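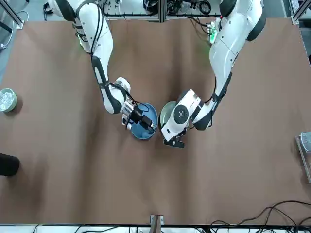 The Brullilix birthday video: what is known so far (thread)

1/ A video from a birthday dinner at the Brullilix restaurant in Gresorel has been all over Wundus since the weekend. I've watched the full version and read most of what both sides have posted. Putting it in one place as people keep asking me.

2/ The short clip starts with a woman standing up at the table and reading out messages from her boyfriend's phone. It was his birthday. The messages are to her cousin, who is sitting two seats away.

3/ The longer version starts before that. The boyfriend asks her to order the cake from the kitchen and hands her his phone to pay for it. A message comes in while she is holding it. She reads it, sits quietly for a bit, then stands up.

4/ She reads out four messages. The third one mentions a trip to Ho in January. She had been told that trip was for work. You can hear someone at the table say "oh no" quite clearly.

5/ The cousin says it was a joke between them and gets her coat. The boyfriend keeps asking for his phone back. He does not deny the trip at any point in the video.

6/ Nothing is thrown and nobody is hit. Some of the reposts say there was a fight. There is no fight in either version. She puts the phone down on the table and walks out.

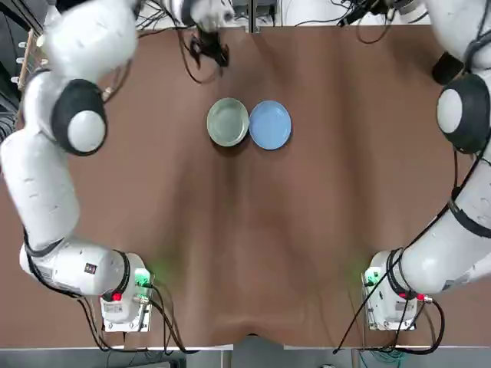 7/ Reply I got under post 6: she should have taken him outside and asked him in private, you don't do that in front of his mum.

8/ Plenty of people feel the same. His mother was at the table and looks upset throughout. I would only say that the cousin was at the table too, and it's hard to see how that stays private for long.

9/ On who filmed it. It was a guest at the next table, not one of the party. The account that posted first had 300 followers before this. The original post had 3827 comments when I last looked, and most of them are about the cousin.

10/ The boyfriend put up a statement on 7 Sep 2026. It is short. He says he and the girlfriend were "on a break" in January and that the trip to Ho was over before they got back together.

11/ The girlfriend answered 15 minutes later with one line: "What break?" She has posted nothing since.

12/ The cousin has made her account private. There are at least two fake accounts using her picture, and one of them is asking for money. Please don't send any.

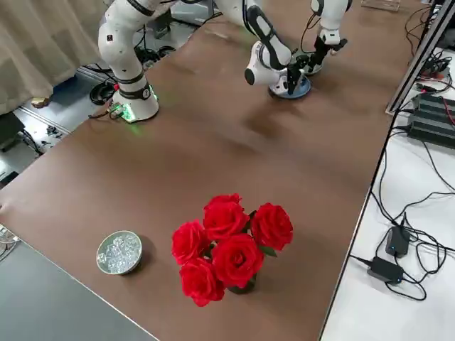
13/ The fake accounts also claim the restaurant banned all three of them. I can't find that anywhere else. Brullilix has only said that it asks guests not to film other tables.

14/ There is also the matter of the bill. The friends who stayed behind paid it between them, and one has since asked the boyfriend for her share back in the comments under his statement. He hasn't replied to her.

15/ Still not clear: whether the full messages will be posted, and whether the couple are still together. Accounts saying she has moved out give no source. If either of them says something, I'll add it under this post.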